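Wostport launches Cultora, a pair of hand-held grippers for teaching robots about lunch
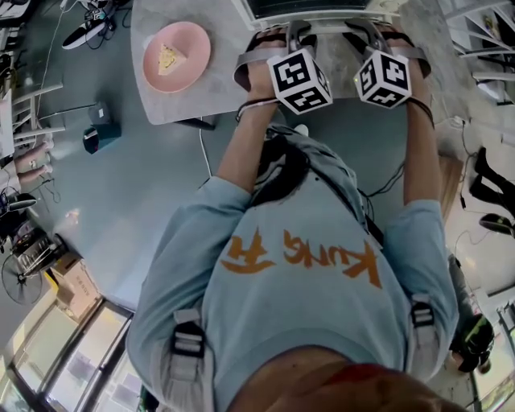

Cultora in use at the table, one gripper to each hand. The marker cubes sit over the hands; the pink plate is the task.

16th February – Wostport today opens orders for Cultora, a wearable kit that lets a person record how a job is done by doing it, with a robot's fingers in place of their own.

The robots of the future have been promised for some time, and most of them still struggle with a sandwich. Wostport's view is that they have not been shown enough sandwiches. Cultora is meant to put that right, along with cups, cutlery, folded towels and the other small items that make up most of a working day.

The wearer straps a gripper to each hand and gets on with it. Each gripper has curved fingers at the front and a white cube on top, covered in black marker patterns, which the Cultora software uses to work out where the hand is and which way it is turned. Shoulder straps with buckles take the pull of the kit, so that the arms are left free to reach. There are cables. Wostport has looked into having fewer cables and will report back.

Each hand unit weighs 561 grams, a figure the company arrived at after a heavier version produced very good recordings of people getting tired. New wearers can expect to be clumsy for the first half hour and mildly proud of themselves after that.

Cultora was tried out over the winter at Besson, the catering supplier, where staff recorded 600 short table tasks between them. Plates were moved, slices were lifted and a number of napkins were treated more gently than they had ever been before. The recordings were then passed to Florkent, which builds the two-armed robots they were intended for. Florkent asked for more, and for the napkins to be done again at a normal speed.

That second round, finished in December, led to two changes. The hand straps now adjust from the side, and the software gives a short beep when it loses sight of a cube. An earlier, longer beep has been retired at the request of everyone in the building.

What is in the kit

Two grippers with marker cubes and hand straps
Shoulder harness, one size, adjustable
Cables, as discussed
Recording software for one workstation
A printed guide of modest length

Price and availability

The first run is limited to 100 kits, with delivery in the order in which orders arrive. Hire is available at £260 a week, including a spare set of straps. Food is not supplied.

Orders and hire enquiries should go to the Wostport sales desk. Press loans can be arranged through the Wostport press office, which would like them returned clean.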